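Home | Forums | New Posts | Search | Log In

Inville Orchard & Garden Board > Fruit Trees > Is Grimesus a real variety or a typo that got popular?

grafty_mcgraft
Bought a house outside Inville with one old apple tree behind the garage. The previous owner left a tag on it that says "Grimesus" in what I'd call doctor handwriting. I can't find it in any catalog. Apples are red and striped, ripe in late September, and they keep until my wife gets tired of them in the crisper. Anyone?

pomona_pete
It's a smudged tag for Grimes Golden.

grafty_mcgraft
Grimes Golden is golden, Pete. It's in the name.

pomona_pete
Then it's a mislabeled tree with a smudged tag. I've seen 300 of those.

Toshiko Arai
Grimesus is a real name, at least locally. The old Kaneko nursery sold it out on the county road until they closed. My father bought two. One died the first winter and the other is still dropping fruit on my car. I have the Kaneko price list somewhere and it's on there, item 2347, right under a pear called Asto that tasted like a wet envelope.

pomona_pete
A nursery printing a name on a list doesn't make it a variety. Kaneko would rename a seedling if it looked at them funny.

Toshiko Arai
Every variety is a seedling somebody named, Pete. Where did you think they came from?

cold_frame_carl
Pulling up a chair for this one.

rootstock_rhonda
Can we get back to the tree? How old is it, and has anyone pruned it this century? If it's been let go you'll get a heavy crop one year and sulking the next. Thin the fruit in June, to a hand's width between apples. You will feel like a monster. Do it anyway.

grafty_mcgraft
The neighbor says it was planted 80 years ago, but he also says his dog is 17 – so I don't know. It hasn't been pruned. There are branches in there growing straight down.

pomona_pete
Take a third of it out this winter.

rootstock_rhonda
Do NOT take a third out of an old tree in one winter unless you want a hairdo of water sprouts by July. Dead wood first, then the crossing stuff, spread over three years.

pomona_pete
I've taken a third out of mine and it's fine.

rootstock_rhonda
You posted about the water sprouts, Pete. I replied to it.

Toshiko Arai
Grafty, before you cut anything, ask somebody to take scions from it in late winter. Mine is on its last good limb and I'd like a spare. I'll trade you a jar of apple butter, or the Asto pear, whole tree, you dig.

grafty_mcgraft
Apple butter, please. I'm going to call it Grimesus until someone proves otherwise. Pete can call it what he likes.

pomona_pete
I'll be calling it Unknown Red.

cold_frame_carl
That's a pretty good name for an apple, to be fair to him.

grafty_mcgraft
Picked a few before supper. Will report back on pie.
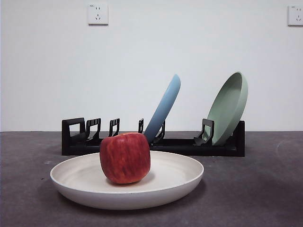
cold_frame_carl
When do you cut the scions, before or after the buds start to swell?

rootstock_rhonda
Before, while the tree is fully dormant. Take last year's growth, pencil thick, wrap it in a damp paper towel inside a plastic bag, and keep it in the fridge away from the apples.

Related threads
Water sprouts everywhere, what did I do wrong (pomona_pete)
Does anyone still grow the Asto pear
Old Kaneko nursery lists wanted
Is November too late to plant bare root
Deer ate the tree guard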